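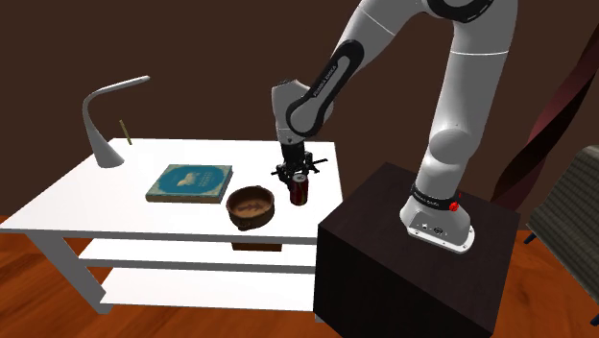
Folks, great news from the town meeting in Skimstead! The council voted to put the rail depot question on the December ballot, and our petition (1264 signatures!) was read into the record. Councilman Prieto even stayed afterward to talk. I know some of you are worn out from all the door knocking, so grab something cold, a red can of soda like the one under the gripper will do, and enjoy this one for an evening. Then we start on the flyers. We'll need some 3000 of them to cover both sides of the river.

On Feb 25, 2018, Teodoro Barrios wrote:
> Did Lerner ever say how she'd vote? Last I heard she wanted
> the depot money moved to the Wono Road bridge. Also, do we
> still need people for the north end?

She voted yes, Teo! The bridge stays in next year's budget. And yes please on the north end, we have 16 streets there and eight walkers so far.
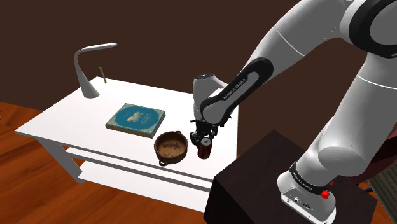 Robot arm holding a soda can.

Reply to the list if you can take a street. I'll post the map tonight.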